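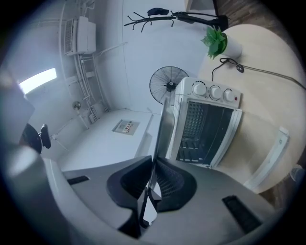 Wrist view, toaster oven task, gripper open in front of the door.

Wrist-only policy vs. wrist + fixed camera: results on the oven set

duritura_k
Posted 2024-12-19

Finished the comparison. Training set is 1,146 handheld demonstrations, fisheye wrist camera only, no external view. Same data for both policies except that the second also gets the fixed camera stream. 80 evaluation trials per policy, oven pose varied on the round table, background left as it was (fan, plant, coat rack).

Wrist-only did slightly better on reaching the door and clearly worse on pulling it open. My reading is that the fisheye already covers enough of the room to localize the oven, so the fixed camera adds little on approach.

shearpin
How many seeds?

duritura_k
3 per policy. The order on the door pull was the same for all of them. On reach it flipped for one.

shearpin
Then I would drop the reach claim. A flip at that sample size says there is no difference you can measure.

bralik_user
Disagree with the localization argument too. You have the fan, the window and the AC unit in view along with the oven. The policy could be keying on those. Move the table to another wall and repeat before you credit the lens.

duritura_k
The table did move between recording sessions in August, but only within the same room. I can test in the Durkstead lab, different walls and light.

lowgain
The door pull is the more interesting part. Look at where the fingers sit. Once they close on something at the front of the oven, the housing takes up the bottom of the view and the contact point is between the fingers. I would expect depth error right there. Did you log finger width?

duritura_k
Logged, but not used as an input. Nearly all the failed pulls closed short of the door edge.

lowgain
Add it to the state vector and rerun. We did that with the Steiner mount and it mattered more than the second camera.

shearpin
Different gripper, different finger pads. Still worth a run, but change one thing at a time.

duritura_k
Agreed. Order will be finger width first, same room, then Durkstead with the 2 original policies unchanged. Reach goes in the table with no claim attached.

bralik_user
Post the per-seed numbers with it, please.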